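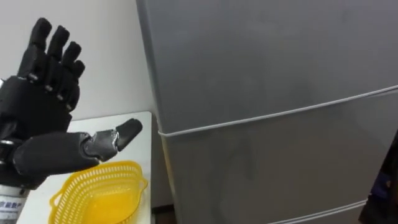 A robot hand above a yellow basket, with the refrigerator close by.

Fri 1 May

Every pitch for kitchen robots now leans on the same promise: you show it once or twice, and it learns. I don't buy it, and I've read the Steltatero report all the way through.

The report counts 2,333 demonstrations, all steered by people at a remote control. Only 354 were done in a second kitchen. So most of what the machine knows about refrigerators comes from one refrigerator. Mine sticks in December and has a drawer that jumps its track. Who is going to drive a hand through that?

Lambrechts, which sells the control gloves, says operators get good after two days. Good at what? A person wearing a glove can't feel a plastic rim bend. They guess by eye, and the robot is handed the guess — pauses, fumbles and all — as the right way to do it.

I'm not against showing. It beats writing rules for every shelf. But somebody's working day sits behind each of those runs, and the price sheet from Skostetti has no line for it. Ask them for one before you sign.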